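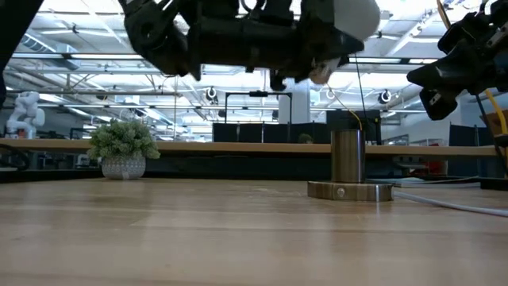 Estwood Desk Notes
@estwooddesknotes · 17/12/2020 · thread

The long table has been in the back room since June and I've finally got it close to how I want it. A few posts on what's on it and what I'd do differently.

The top first. Light wood, honey colored, planks running the long way. I bought it secondhand from Trelach when they cleared out their old showroom. It's 102 inches long and I paid for delivery, which I don't regret.

I oiled it with Petura clear, two thin coats, left 10 hours between them. The can says one coat is enough. On mine it wasn't, the grain looked patchy near one end until the second went on.

It does pick up the ceiling lights. If you work under bright overheads, expect some shine on a pale top. I've stopped noticing it most days.

The steel post on the round base gets the most questions. It's a Shibata stand, the short one. Brushed cylinder, wide flat foot, and there's a little screw head on the front edge of the base.

I like that it's heavy and low. I looked at taller ones and they all wobbled on planks. Put felt under it if your table is oiled - bare metal leaves a gray ring, and I have one to prove it.

The plant is a succulent type, pale green, lots of small round leaves. I lost the label so I can't tell you the variety. White pot with a gray diamond or dot sort of pattern, $9 at the garden place.

It stays at the back on the left. Water goes in over the sink, never on the table. I let it drain before it comes back.

Cables are the part I haven't solved. There's a white one lying across the wood behind the stand and a black one looping along the back on the left. I tried clips and the glue didn't hold on the oil.

Next thing to try is a tray screwed to the underside. The one I'm looking at is 44 inches, so it won't run the full length, but it would cover the stretch where most of the mess is.

I'll add to this when the tray is up. If anyone has screwed into an old plank top without splitting it, tell me what size pilot hole you used.

Comments (4)

marlowbench: For softwood I go a bit smaller than the screw shank. Test on the underside near a leg first.

tinplate_k: Does the oil smell go away? I used a different brand and had the windows open for a week.

estwooddesknotes: @tinplate_k Mine was gone in three days with the door open.

greenshelf: Nice pot. My succulent is the same color and it went leggy over winter, so give it more light if you can.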